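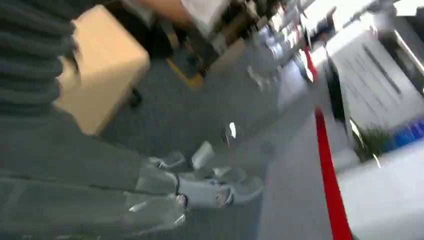 The quiet return of the savings account

For a long time, people who kept their money in a plain savings account were treated a little like people who keep coins under the mattress. Interest was so low that the yearly statement could make one smile, and every adviser had the same answer: buy shares, buy funds, buy property, buy anything that moves. Then the central banks raised their rates, faster than most of the market had expected, and the boring product at the back of the bank leaflet became interesting again.

I have followed this change from a town where it can be seen quite well. Arnton has two bank branches left on its high street, and between them stands the office of Kettler, a small mutual lender which has taken deposits here for several generations. On a Saturday morning in July there was a queue at its counter. Most of those waiting were past sixty, but some were young couples, and one man had come with a folder of printed tables comparing fixed terms. He told me that he had not entered a bank for years. He wanted to know what would happen to his money if rates went down again before his term ended, and he was not satisfied until he had the answer on paper.

His question is the right one. When a rate is fixed, the saver is protected from a fall, but he also gives up the chance of a rise. In the past years this was a theoretical matter, as both numbers were close to nothing. Now it is a real decision, and many households have little practice in making it.

The banks have not made it easier. Large lenders were quick to raise the price of their mortgages and slow to pass the same movement to their depositors. They could afford to be slow. A customer who has his salary, his standing orders and his card in one place will not move for a small difference, and the banks know this from long experience. The smaller houses and the online platforms had to offer more, and so the distance between the best and the worst account on the market grew wider than it had been for a decade.

Flenus, one of the platforms which grew in this period, does not hold deposits itself. It places the money of its clients with partner banks, some of them in other countries, and takes a fee from these banks. The arrangement is legal and convenient, but I find that few clients can say which bank has their money at the end. The deposit guarantee is given by the country where this bank is licensed, and a claim would have to be settled there. Brolix works in a similar way, with shorter terms, and shows the name of the receiving bank only on the third page of the application. Nothing in this is hidden, but a reader in a hurry will miss it.

There is also the matter of inflation, which is often left out of the advertisements. If an account pays 3 per cent and prices rise by 5, the saver becomes poorer by 2 per cent in a year, even though the figure on his statement has grown. In the years of low rates the loss was often smaller than this. It is a strange situation that many people felt worse about their savings when they lost less, only because the printed number did not move. Tax makes the sum a little worse again, as it is charged on the interest and takes no notice of what the money can still buy.

Economists like to say that nobody should look at nominal figures. But families live with nominal figures. The rent is nominal, the car loan is nominal, and the amount put aside for a new roof is nominal too, at least until the roofer sends his new offer. A deposit which can be reached in a few days has a value that is difficult to put into a table of returns. Those who had to sell shares in a bad month in order to pay for a boiler understand this well.

What comes next depends on the central banks, and they have become careful in their language. The market expects lower rates, but it has expected them before and had to wait. At Kettler, the longer terms already pay less than the short ones, which means that the lender itself does not believe in today's level for long. The man with the folder had noticed this as well. He divided his money in two, put one part away for a year and left the other where he could reach it, and then he asked the clerk for a receipt.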